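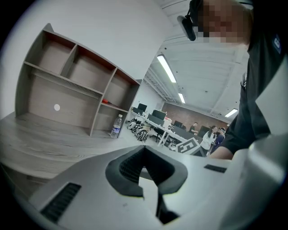
I went along to the open day at the Kelness workshop in December mostly for the free coffee, and I ended up staying until they turned the lights down! My friend Chia-hao Tang had talked me into it (she's been furniture-mad ever since she moved into that tiny apartment in Clolonholm), and we got there early enough to beat the line.

What got me was the shelving. I'm a sucker for cubbies, and I want that gray wood grain in my hallway right now. Three open cubbies on top, then one wide compartment and a smaller one underneath, so shoes in the big one, dog leash in the little one, done. I like that the rims up top have a reddish-brown edge too, it keeps all that gray from looking chilly.

Tien-fu Kwok took our group around, and he was happy to let people poke at things and ask silly questions. I asked four. Mine was about whether you could hang the unit on a wall, and he said please don't, not with books in it.

We had 40 minutes for the tour and then coffee in the back, with little sesame cookies that I went back for twice. Parking is a pain, so take the number 28 bus and get off at Vutden, then it's a short walk downhill. Wear warm socks, the floor is freezing. Chia-hao has already measured her hallway and I'm measuring mine tonight.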